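10/23/26, Grundlow bench

Autumn table for the Zostau order, second try. Reto Tanner wants the plate in the middle and the small pumpkins close to it, so the color of the plate is still seen from the door. I prefer the pumpkins further apart. We did not agree yet.

In September we used the dark plate from Forthorpe and it was too heavy for the white table. The lavender is better. It makes the orange stronger than I expected.

To do: ask Woo-jin Song if 24 plates can come in this same color, and 2 spare. The Zaki list says 42 pumpkins, but I think this was the old number.

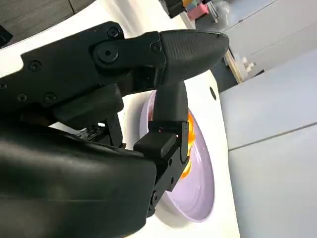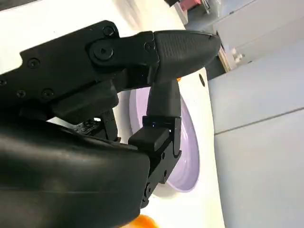
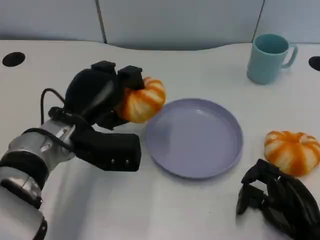
Table settings / Autumn

Lavender plate and orange, on the white table. Striped pumpkins and the teal mug are in the last one. I am not sure about the mug, maybe a cream one is calmer.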